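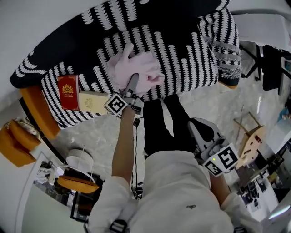 To: Household Automation discussion list
From: Märta Åberg, Hanberg Institute
Date: October 28, 2025
Subject: Re: Readiness of machines for living room chores

The Tsikata office wrote:
> Our members ask whether a machine can be trusted to tidy a sofa
> without supervision. The June summary from Hanberg was not clear
> on this point. Please state the current position.

The current position is that it cannot. In the Jomden trials, the machine was given 2,117 attempts at picking up and folding one small cloth. It completed 986 of them without help. Cloth on a firm table was handled well. Cloth on a sofa with a throw was not, and the grippers often took hold of both fabrics.

People still do this work faster and with fewer errors. The institute therefore continues to record chores performed by hand.

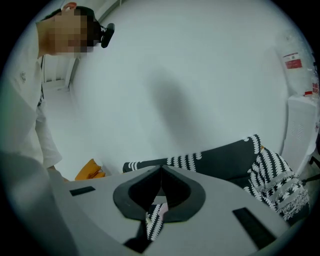

Sofa with patterned throw and orange cushion, living room setting.

Members should not plan for unsupervised use at this time. Hirier has asked for a further 800 attempts on soft seating, and the results will be sent to this list when they have been reviewed. Questions on scoring may be sent to me directly.

Märta Åberg
Hanberg Institute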